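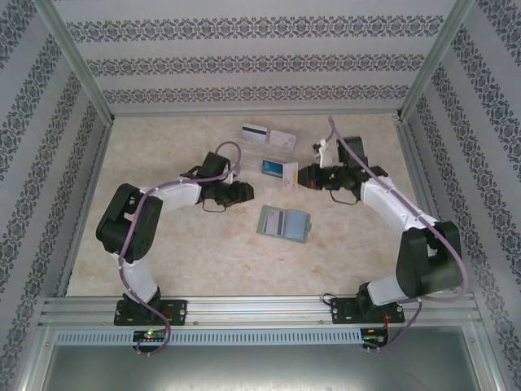 헵데일(Hevdale) 성서 사본 자료관은 2022년 4월 17일 부활절에 맞추어 보존실과 열람실을 일반에 공개하였다. 관람은 예약제로 운영되었고, 한 조의 정원은 4명이었다. 자료관의 소장 단위는 낱장 단편과 목록 카드이며, 카드에는 본문의 장절, 서체, 행 수, 입수 경로가 기재된다. 카드를 다루는 작업대의 형태는 기관마다 다르다. 밝은 회색 바탕에 짙은 회색 다마스크 무늬가 든 벽지를 세 면에 두르고, 대리석 무늬의 베이지색 바닥 가운데에 카드와 카드 꽂이를 모아 둔 작업 공간도 있다. 헵데일의 열람대는 무늬 없는 흰 상판으로 통일되어 있다. 단편의 가장자리와 섬유 방향을 육안으로 판독하려면 배경이 단색이어야 한다는 것이 담당자의 설명이었다.

안내는 사본학 담당 나쓰미 시바타가 맡았다. 첫 순서는 보존실이었다. 온도와 습도는 입구의 기록지에 수기로 적고, 같은 값을 전산에 다시 입력한다. 단편은 유리판 두 장 사이에 끼워 세로로 보관한다. 유리판 모서리의 테이프는 구형과 신형이 섞여 있었으며, 구형은 접착제가 누렇게 변색되어 순차적으로 교체 중이다.

열람실에서는 시편 단편 47점 가운데 일부가 제시되었다. 설명의 중심은 시편 118편 22절, 곧 건축자가 버린 돌이 집 모퉁이의 머릿돌이 되었다는 구절이었다. 히브리어 본문의 '로쉬 핀나'는 직역하면 '모퉁이의 머리'이다. 이를 기초의 모퉁잇돌로 볼 것인지 건물 상부의 마감돌로 볼 것인지는 주석가 사이에 견해가 갈린다. 칠십인역은 '케팔레 고니아스'로 옮겼고, 마태복음 21장 42절과 베드로전서 2장 7절도 같은 표현을 쓴다. 이사야 28장 16절은 기초를 명시하므로 두 본문을 합쳐 읽으면 기초석 쪽으로 기울게 되는데, 시바타는 시편 본문 자체만으로는 위치를 확정할 수 없다고 하였다.

오후에는 목록 체계에 관한 설명이 있었다. 톤두티코(Tondutico)는 자료관이 자체적으로 쓰는 장절 색인이며, 현재 3000건이 등록되어 있다. 한글 성경의 절 구분과 히브리어 성경의 절 구분이 다른 경우 두 번호를 병기한다. 시편은 표제를 1절로 세는지에 따라 번호가 한 절씩 밀리는 편이 많아 병기가 필수적이다. 다만 검색창은 한글 번호만 인식하였다. 질의 시간에 이 점을 문의하니 6월 개정판에서 수정할 예정이라는 답을 받았다.

전체 관람에는 휴식을 포함하지 않고 순서마다 40분이 배정되었다. 보존실은 시간이 남았고 열람실은 부족하였다. 단편에 딸린 해설문은 한국어와 영어로 제공되나, 히브리어 음역 방식이 두 언어에서 일치하지 않는다. 주차는 건물 뒤편을 이용하며, 가방은 입구 보관함에 맡겨야 한다. 필기구는 연필만 허용된다.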